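Why do grandparents sometimes forget things?

A page for young readers from 7 to 11 years

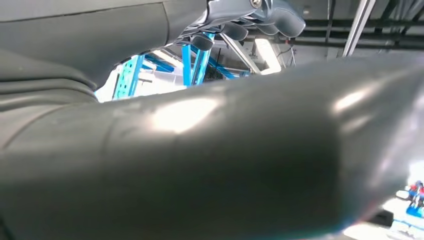

What is memory?

Your brain keeps many things for you. It keeps the way to school, the taste of strawberries and the words of your favourite song. When you need one of these things, your brain goes to look for it. Most of the time you do not even notice, it goes so quickly.

When people become old, the looking takes more time. Your grandfather knows the name of his neighbour very well, but he must wait a little until it comes. This is normal. It happens also to your parents when they search for their keys in the morning.

When forgetting is an illness

Some old people forget much more than this. They can ask you the same question four times in one afternoon. They can put the butter in the cupboard with the shoes, or think that it is morning when it is already dark. Doctors call this dementia. It is an illness of the brain. You cannot catch it like a cold, so you can hug your grandmother as much as you want!

Dementia is not the fault of anybody. It did not come because you were noisy or because you forgot to visit last Sunday.

Why is Grandma angry with me?

Imagine that you wake up in a house and you do not remember how you came there. People talk to you very fast and everybody seems to know you. You would be afraid, and perhaps you would shout. An ill person can feel like this many times in a day. If she says something unkind to you, go and tell a grown-up. It is allowed to be sad about it.

What can you do together?

Old memories often stay longer than new ones. A person who does not know what she ate for lunch can perhaps still sing all the verses of a song from her school time. So you can try:

Sing or listen to old music.
Look at family photographs and let her tell the story, even if you heard it before.
Fold towels, water the plants or shell peas in July.
Make a memory box. An old biscuit tin is good for this. Put in two or three things she likes to touch, for example a scarf or a big button.

Speak slowly and say your name when you come in. "Hello Grandma, it is me, Lena's girl" is easier for her than "Guess who I am!" If she makes a mistake, you do not need to correct it every time.

Words to know

Memory: what your brain keeps.
Dementia: an illness that makes remembering and thinking difficult.
Carer: a person who helps somebody with washing, dressing, eating and other daily things.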